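The Planner

By the time I got Mukex to stop crashing it was on run 884, and I'd started talking to it. Only politely! It's a grasp planner, it doesn't care, but my kitchen gets lonely at night and the log does scroll past like somebody answering.

"Chopstick again," I told it, and loaded the next demonstration.
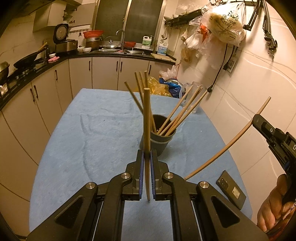

It thought for 6 seconds, which is ages for Mukex, and then printed a path I'd never written. Slow lift, small pause, left a bit. I knew that pause. It was mine, the one I do when I'm worried about knocking the cup.

I saved the file and put the kettle on.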